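# Contra el cambio de hora, pero menos

Cada otoño vuelve la misma columna indignada, y este domingo 29 de octubre me toca leerla otra vez con el café. Que si el cuerpo sufre, que si el ahorro es un cuento.

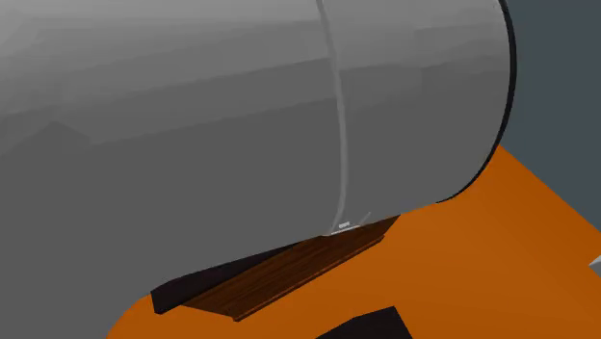 Lo del ahorro me lo creo a medias. En Valderrama, el edificio donde vivo, alguien colgó en el ascensor un cálculo según el cual la comunidad gastaba 220 euros más en luz de escalera desde que anochece antes. Pedí las facturas de junio para comparar y nadie las tenía. Con eso se hacen las convicciones.

Tampoco me convencen los del otro bando. Rostislav Skála, que escribe en el boletín del barrio, dedicó 108 líneas a defender el horario de verano perpetuo y en ninguna mencionó a quien entra a trabajar a las siete de la mañana. Amanecer casi a las diez en Galicia, en pleno enero, le parecerá poca cosa – él se levanta a las nueve.

Sospecho que discutimos del reloj por no discutir de los horarios: cenamos tarde, salimos tarde de la oficina y la televisión acaba cuando puede. Mover la aguja no arregla eso. Dejarla quieta, me temo, tampoco.

Yo aún no he cambiado el reloj del horno.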